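Hoses and white balls fill new air room at Skirnetti Hall

SARNHAM — The back room at Skirnetti Hall will open to the public on Saturday with a set of tables given over to moving air. Visitors can blow, lift, drop and chase small white balls using lengths of hose, and they can stay as long as the room isn't full.

The display is called Sistis. It runs through the end of September and is free for Sarnham residents. Everyone else pays at the front desk, the same as for the rest of the hall. The room holds 26 people at a time, and staff will keep a list at the door if there is a line.

Sistis takes the place of the magnet display, which had been in the back room since the spring. The magnets have been packed up and are going to the school on Khunthong Road, where they will be set out in the science room before the fall term gets busy.

Rin Murakami planned the new display and picked most of the parts. She said she wanted to use things people already have in a closet or a garage.

"A hose is a good thing to start with," Murakami said. "Kids know what it is. You put your hand over the end and you feel the air push. Then you put a ball there and it makes sense to you, or it doesn't, and you try it again."

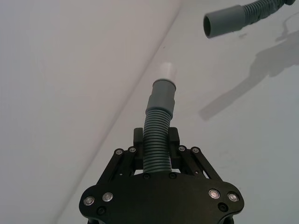 A gray hose with a ribbed section and a smooth cuff at its end.

Several kinds of hose were tried over the summer. Clear tubing was dropped early because it kinked when it was bent and children stood on it. Garden hose was too stiff. The ribbed kind bends without closing up, Murakami said, and the smooth end is easier on hands and easier to wipe down.

The balls took longer to settle. The hall first bought a bag of orange ones, but they were too heavy for the smaller blowers and dropped straight to the table. The white ones are lighter. The hall ordered 1,000 of them, and the supplier sent 1,032. Slamet Lumenta, the hall's floor manager, counted them himself so he would know how many had gone missing by October.

"They get into pockets," Lumenta said. "They get under the radiators. I'm not going to search anybody, but I would like most of them back."

The white balls are all one size. They are too small for very young children to handle without an adult next to them, and a sign on the door says so. Children under four may come in but have to stay with the person who brought them. A low table near the entrance has larger soft balls and scarves for that age group, with a single blower set on its lowest speed.

Most of the tables are plain and white. That was argued over. Rattana Kongkaew, who has painted sets and signs for the hall for years, first drew up a room with blue walls and clouds. It looked good on paper, she said, but in the room people had trouble following what the air was doing because there was so much else to look at. She painted over one test wall in August and the rest of the plan was changed to match.

Kongkaew kept a little of the blue for the hallway. Arrows on the floor there lead from the front desk to the back room and then out past the coat racks.
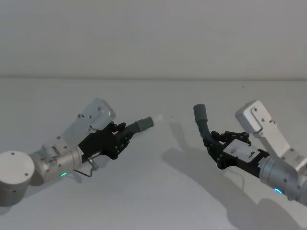

The activities are short, and there is no set order to them. At one table, visitors try to keep a ball up in a stream of air while tilting the hose a little at a time to see how far it can lean before the ball falls. At another, two people sit across from each other and try to blow a ball over a strip of tape on the other person's side. A third has a row of paper cups, and the job is to move a ball from the first cup to the last without touching it. Cards on the tables give the instructions in English and Thai.

Along the far wall will be a tall clear pipe that Sombat Srithong built in his shop. A ball goes in at the bottom and comes out at the top into a net — or over the net, as happened several times on Monday. Srithong said he will put up a wider net before the opening. He is also adding a handle so the pipe can be swung to one side when the floor is mopped.

Noise was one of the few complaints from the families who were invited in early. With all the blowers running, the room was loud enough that parents had to lean in to talk. Two blowers have since been moved into a cupboard with holes cut in the door for the hoses. Lumenta said that helped, though the room still isn't quiet. A quiet hour with half the blowers off will be held each morning the hall is open, starting at 9 a.m.

School groups can book the room on weekday mornings after the quiet hour. Chutima Saengthong handles the bookings and said 16 classes had signed up so far, most of them second and third grade. She asked teachers to call a week ahead and to say how many adults are coming. Classes should plan on 40 minutes in the room and can eat lunch on the benches behind the building if the weather is dry.

Saengthong is also looking for clean hose. The hall has enough to open with, but the ends wear out from being pulled on and off the blowers all day. Any length over three feet is useful, as long as it has no splits. It can be left in the bin inside the side door during open hours. The hall can't take old vacuum cleaners, only the hoses.

Skirnetti Hall is open from 9 a.m. to 5 p.m. and is closed Sundays. The last visitors are let into the back room at 4:30 p.m. Parking is behind the building, and the ramp at the side door leads directly to the hallway. The gift counter will be closed on opening day while the shelves are moved.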